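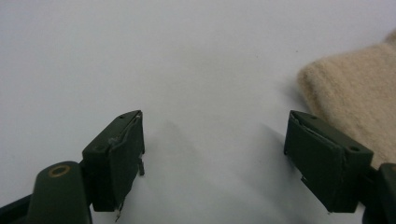
Shota Fukuda wrote back before I had finished typing the title, to say that whatever I'd put on it, the answer was going to be more baking soda.

Fine. I'll ask it anyway.

How do I get a plain white surface clean and keep it that way?

Asked on Tuesday, viewed 1,999 times

My work table has a smooth white top, a Kavetti, second-hand. Every mug, pencil and tomato leaves its autograph. I've tried dish soap and a spray called Grestix, which smells like a swimming pool and leaves streaks you can only see when company is over. Is there a routine that doesn't involve giving up tomatoes?

3 answers

Shota Fukuda
Baking soda. Make a paste with water, leave it on the mark for 40 minutes, wipe. Told you.

Sibusiso Steyn
Careful with paste on a shiny finish – it's a mild abrasive and you can dull a patch, which will then annoy you more than the tomato did. I'd go in this order:
Warm water, one drop of dish soap, soft cloth.
Plain water on a second cloth. Your streaks are probably leftover cleaner, so don't skip it.
Dry with a third cloth.
For pencil, a white eraser. For ink, a little rubbing alcohol on a cotton swab, but test a corner first.
Tomato and coffee mostly come down to how fast you get there. I keep a rag on a hook by mine and have made my peace with being that person.

Guest 52
We had the same top in the Le Roux apartment and bought a tablecloth.

Comment from the asker: Soap and two rinses got the streaks. The eraser did the pencil. Still one faint ring near the back, and the fruit bowl lives there now.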